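2019-09-27

PRESS RELEASE

Clurkico drops the "office of the future" and keeps the coat rack

Clurkico has finished refitting its upper floor, and the company would like to make no large claims about it. The work was done with the furniture firm Lorente. There is no slide. There is no nap pod. Staff were not asked to sit on anything inflatable.

The project began in February, after a consultant's report of 140 pages told the company that a new layout would "unlock collaboration." Office manager Candela Pastor read all of it and remains unconvinced.

"I looked for one place where they explained how a beanbag gets an invoice out faster," said Pastor. "I'm still looking. People asked for tables that don't wobble and somewhere to hang a coat, so we started with that."

The refit covers 1141 square feet on both sides of the railing. Wooden tables with a light top and white legs were picked over the glossy ones in the first plan. Mesh chairs with high backs were chosen after a trial of 14 models, most of which went back. The dark metal railing stays, and so does the wooden coat rack, which the consultant had marked for removal on the grounds that it "dated the space."

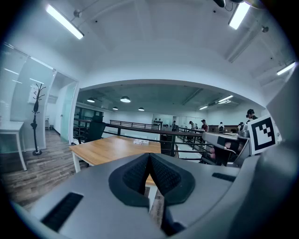
What it will and won't do

Clurkico does not expect the new floor to raise output, lift morale or change the culture. Lorente's own brochure promises some of these things. Clurkico asked for the figures behind the promises and was sent a second brochure.

The company does expect fewer complaints about noise. Frosted glass takes the place of a solid wall near the corridor, and the open office area across the railing has been left as one room. Whether that was wise is a fair question. Open offices have been sold as the answer to everything for years, and plenty of people who work in them wear headphones all day.

"A good table is a good table," said Gunther Pfeiffer, who ran the project for Lorente. "I would have liked a bolder color somewhere. I was outvoted."

Staff will be asked for their views after some 20 weeks, and the answers will be shared with them in full, including the rude ones. A plan to refit the lower floor is on hold until then.

About Clurkico

Clurkico handles billing and records for small firms.

Press contact: Candela Pastor, Office Manager, Clurkico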